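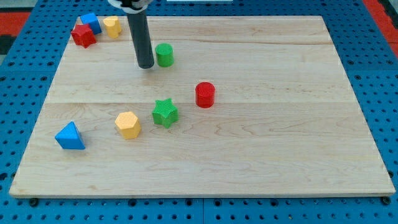
Light maple board on blue pegboard.

Print this page | E-mail this page

Trundanska Ceiling Clothes Airer, Four-Rail

The Trundanska is a pulley-operated clothes airer for indoor use. It hangs from two ceiling brackets, is lowered by a single cord for loading, and is raised and tied off at a wall cleat. It is intended for laundry rooms, utility closets, kitchens and stairwells with a ceiling height of at least 90 inches. It can be mounted to wood joists or solid concrete. It can't be mounted to drywall alone, to suspended ceiling grid, or to lath and plaster without locating the joist behind it.

The airer ships as a kit. Rails are sold separately in three lengths so that the end frames can be matched to the room.

Specifications

Model number: 658
End frames: cast iron, powder coated, black or off-white
Rails: four, round section, untreated pine
Rail lengths offered: 48, 57 and 72 inches
Rail spacing: 4 1/2 inches on center
Maximum evenly distributed load: 33 pounds with 48-inch or 57-inch rails, 26 pounds with 72-inch rails
Cord: braided polyester, 1/4 inch, 33 feet supplied
Pulleys: one single, one double, nylon sheave on steel pin
Cleat: cast iron, two-hole
Weight without rails: 7 pounds 4 ounces

The load figures are for wet laundry. A full washer load from a standard top loader, spun at the normal setting, generally falls under the limit. A wet comforter doesn't, and should be dried another way.

What is in the box

Two end frames
One single pulley bracket
One double pulley bracket
One wall cleat
Six 2 1/2-inch wood screws
Cord, uncut
Drilling template
Instruction sheet

Masonry anchors are not supplied. For concrete ceilings use a 1/4-inch sleeve anchor rated for overhead use, and follow the anchor maker's drilling depth.

Choosing a rail length

Measure the clear space first. Each rail should extend 6 inches beyond the end frame at both ends, and there should be a further 4 inches between the rail end and the nearest wall. The 57-inch rail therefore needs 65 inches of clear ceiling. Door swings matter if the airer will be left in the lowered position, as do cabinet doors and the lid of a top-loading washer.

The end frames are hung from the pulley brackets by separate cord runs, so bracket spacing sets frame spacing. For 57-inch rails the brackets go 45 inches apart. Where joists run at 16 inches on center and across the length of the airer, use 48 inches between brackets and accept a shorter overhang. The difference has no effect on the load rating.

Rails may be cut down with a fine-tooth saw. Sand the cut end before fitting. Splicing two short rails to make a long one is not supported and will void the warranty.

Installation

Two people are needed for the first hang. Allow an hour and a half on wood joists and longer on concrete.

1. Locate the joists and mark the centerline.
2. Tape the template to the ceiling with the arrow pointing to the cleat wall.
3. Drill pilot holes, 1/8 inch diameter, 2 inches deep.
4. Fix the double pulley bracket at the end nearest the cleat wall, and the single bracket at the far end.
5. Fix the cleat to a stud, 54 inches above the floor.
6. Slide the rails through the end frames and center them.
7. Thread the cord as shown on the instruction sheet. Both runs leave through the double pulley and go down to the cleat together.
8. Level the airer at shoulder height before tying the two runs into one.
9. Raise, tie off, and check that both frames stop at the same height. Trim the surplus cord and seal the cut with a flame.

In step 8, level from the rails and ignore the ceiling line. Ceilings in older buildings are often out by half an inch over the length of the airer.

If the airer creeps down under load, the cord is not seated on the cleat. Take one full turn around the base of the cleat before starting the figure eights. Three figure eights are enough for polyester cord. Cotton cord holds better on the cleat but stretches when damp, and we stopped supplying it with this model.

Drying performance

Drying time depends on air movement more than on height. In our own trial room, with the door open and no fan, mixed cotton shirts hung singly were dry overnight. Jeans took longer and had to be turned at the waistband. Hang shirts from the hem. Items folded double over one rail dry at the fold last, and spreading them across two adjacent rails solves this at the cost of capacity.

Don't install the airer directly over a gas range or within 36 inches of an unguarded heater. In a kitchen, place it away from the cooking area to keep grease off the laundry.

Durability testing

The pulley set was run through 3,516 raise-and-lower cycles at full rated load by Rory Morrison at our Wedton workshop. The cord was inspected every 126 cycles. Fuzzing was visible at the double pulley by the end of the run. The sheave pins showed light polishing and no measurable play. The end frames were unaffected. On the basis of this test we recommend replacing the cord every five years in a household that uses the airer daily.

Care

Wipe the rails with a damp cloth and let them dry before hanging light-colored fabric. New pine rails may release a little resin during the first weeks in a warm room. Rub it off with denatured alcohol. Rails may be waxed but should not be stained, as the color can transfer to wet cloth. Check the bracket screws once a year and tighten by hand.

Spare parts

658-C Cord, 33 feet
658-P Pulley set, single and double
658-K Wall cleat
658-F End frame, each (state color)
658-R Rail, each (state length)

Parts for the earlier three-rail Matheson airer are not interchangeable with this model. The Matheson pulleys take a 3/16-inch cord and will jam on the cord supplied here. Send questions about Matheson parts to Normand Vachon in the spares department, with a photograph of the bracket if possible.

Ordering and delivery

The kit and rails up to 57 inches ship together in one carton. The 72-inch rails travel in a separate tube and may arrive a day apart from the rest. Check the tube for crushing before signing. Returns are accepted within 30 days if the cord has not been cut. Cut rails can't be returned.

Warranty is ten years on castings, two years on pulleys, and none on cord or rails.

Last updated: March

Related items

Homance Wall-Mounted Folding Rack
Homance Sock and Glove Clips, pack of 20
Matheson Three-Rail Airer (discontinued, spares only)
Retractable Clothesline, indoor, single
Over-Door Drying Bar
Ceiling Hook, heavy duty, for wood joists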